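April, afternoon
Benedito Lins

Kitchenware shelves, second go

Carried on with the kitchen corner. The left-hand shelves were done last time and have mostly stayed done, apart from the bottom one, where a roasting tin and two chopping boards have turned up on top of the tea towels. I moved them back. If anyone wants the tin kept low down, say so and I'll make a gap for it next to the pans.

The right-hand side is the bad one. It holds everything flat and round that came in with the two mixed boxes, the Umico one and the one marked Queiroz, and all of it had been stacked by whoever unpacked it with the biggest at the bottom and no thought for what belonged to what. Lids under plates, plates inside bowls, a sieve in the middle. The stack leaned on the wall and you couldn't get at anything below the top few without taking the lot down.

So I took the lot down and laid it out on the bench on an old sheet. Su-chen had the sheet from the paint cupboard and would like it back. Washed anything sticky, dried it, then started on sorting.

First pass was by size, which was a mistake. Pieces of the same width can be a saucer or the top of a storage pot, and I ended up with piles that looked tidy and were no use. Second pass was by what the edge does. Turned up: plate. Turned down, or with a groove for a seal: lid. Flat all the way out: leave until last. That went much quicker and I'd start there another time.

The storage pots I did by trying. Put the pot on the bench, go through the lids until one sits down all round without rocking, put a strip of masking tape across the two and write the shelf on it. The big 5 litre tub has no lid that fits. There is one that almost fits and pops up on the far side as soon as you let go, so I've put it with the spares and not with the tub. Please don't reunite them.

The lavender round one took longer than it should have. Smooth, a bit shiny, with rings running round close to the rim. Su-chen says lid. I said plate, because it looks right under a cup. It went on the list as "lavender, round" and we moved on.
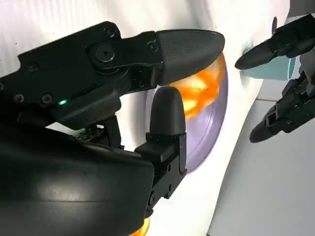

Weights

Weighed the crates before putting them up, as the top brackets are the light sort and I don't trust them with crockery.

Crate of plates, packed on edge with card between: 1480 g on the bench scale. Crate of lids: 1132 g. Both are well inside what the bracket is meant to hold, but the plates went on the middle shelf anyway. Lids on top. They can fall on someone without much harm.

The grill things (tongs, the Grillalero tray, the long brush) I hung on the side of the unit. The brush sheds. It needs replacing or a bag over it.

Labels

Old labels had the stock number only, so you had to fetch the book to find out that 719 meant soup bowls. New ones say SOUP BOWLS with the number small underneath. Used the wide tape. The narrow tape peels off these shelves within a week or two, as it did by the sink.

The Conditz jars kept their old labels. Those are stuck on with something that won't shift in warm water, and scraping marks them.

Left over

- Sieve: nowhere to live yet. On the hook behind the door for now.
- Odd lids: box under the bench. Keep until the summer, then out.
- One bowl with a chip in the foot. Wrapped it and put it in the bin.
- Lavender piece: top crate, at the front, until it's settled.
- Masking tape is nearly finished. Need two rolls, wide.
- The sheet is drying over the back of the chair.

Still to do is the drawer of cutlery and small tools, which I opened, looked at and shut again. It wants a divider before anyone sorts it, or it will be back to how it is now by the end of the month. There's an offcut of thin board behind the door that might do. Measure the drawer inside, not the front.

3 comments

Su-chen Tsang
Sheet collected, thanks. It's a lid. Plates don't go in the top crate, so you've filed it as a lid as well.

Benedito Lins
It's at the front of the top crate because there was room. Will try it on the small pots when I do the drawer.

Su-chen Tsang
Drawer is 38 cm inside, I measured it over lunch. The board needs cutting down a bit. Also moved the sieve, it was knocking against the door every time someone came in. It's on the side with the tongs now.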